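Open Afternoon at the Hartley Building, Grisgate

I had been meaning to get over to Grisgate for years, and the open afternoon in July finally got me on the train from Botalbridge. So glad I went! The Hartley Building used to be a button works, and now it's let out floor by floor to small workshops and offices, most of which had their doors open until 6.

Start at the top if you go. The stairs are steep (746 people came last year, according to the board in the lobby, and I felt for every one of them) but the old sorting loft is gorgeous, with long windows and the original drawers, about 300 of them, each with a sample button sewn to the front. I could have stayed there all day.

One floor down is Colard, who do packing for small makers. They had a great wall of box samples and let us fold our own. Mine came out crooked and I've kept it anyway.

Then we were free to wander the work rooms on the middle floor. 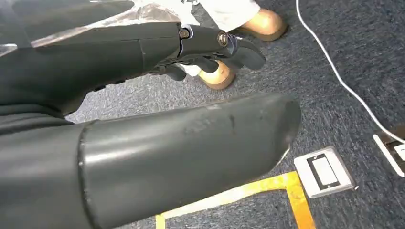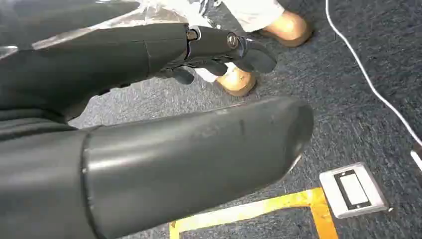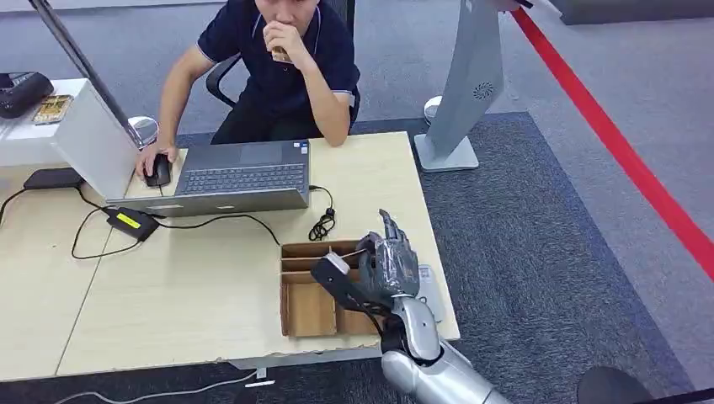
I love seeing how people really set up their desks, and the middle floor was perfect for that. Everyone has moved in with whatever suits them and just got on with it. My favorite was the light wooden table with the laptop and the loops of black cable, and that open cardboard box with all its little compartments. I want one for my sewing thread! After the loft full of drawers it made me smile to find people still sorting things into slots downstairs.

Tea was in the yard, with very good ginger cake. Bring coins, the cake table doesn't take cards, and use the Mill Lane gate if you can't manage the front steps.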